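Collecting two-handed demonstrations in simulation for the drawer task

Project report, second term

1. Background

The Bikamik project trains a control policy for a pair of robot hands from recorded demonstrations. Last year's group worked with one hand and a fixed gripper pose. Our part was to extend the recording set-up to two hands and to produce a data set large enough to train on. All recording was done in simulation, using the Planis scene files with some changes of our own.

The task has a short definition. The drawer under the cabinet is to be opened, a loose object placed inside, and the drawer closed. Either hand may do any step. We left this open on purpose, as we wanted to see how operators would share the work between the hands when not told.

2. Recording

An operator drives both hands by teleoperation. Wrist position and finger joint angles are logged at every simulation step, together with the rendered view and the state of the drawer joint. An episode begins when the operator presses the foot pedal and ends when it is pressed again. Episodes in which the pedal was pressed by mistake were deleted at the end of each session, before any labels were added.
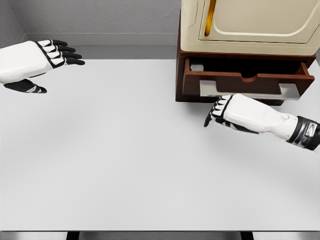
Figure 1. Simulated view with the drawer partly open and the right hand near its handle.

The handle was the main source of trouble. It is a flat bar on two short posts, and the collision mesh we were given filled the gap behind it. Fingers could push against the bar but could not hook it. We replaced the mesh with three separate boxes, after which most operators could open the drawer on the first or second try. Episodes recorded with the old mesh were kept in a separate folder and not used for training.

A smaller problem was drift in the wrist tracking. Over a long session the hands slowly moved off their true position, and operators corrected for this without noticing. We now reset the tracking every 100 episodes.

3. Labels

Each episode was split into phases: approach, open, pick, place, close. Splits between open and place were found from the drawer joint and the contact log. The start of the pick phase could not be found this way, as the hand often hovers before it commits, so it was marked by hand in the Dollance viewer.

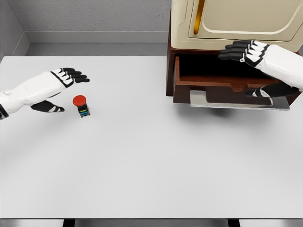

Hand marking is slow. Two of us marked the same batch of 89 episodes to check how well we agreed, and the differences were nearly all in episodes where the operator changed hands part of the way through. We then wrote a rule for these cases - the phase belongs to whichever hand touches the object first - and marked the batch again.

4. The data set

We recorded 3219 episodes. After removing failed runs, runs with missing joint data and runs made with the old handle mesh, 1913 remained. The Whitelaw format was used for storage so that next year's group can load the files with the existing scripts. Failed runs have been kept as well, with a one-word reason in the header.

5. Remaining work

The close phase is under-represented. Many operators pressed the pedal as soon as the object was in the drawer, and the written instructions should be changed before more episodes are recorded. Object start positions also need a wider spread, mainly towards the front edge of the table. The scene files and the corrected handle mesh are in the project folder under November.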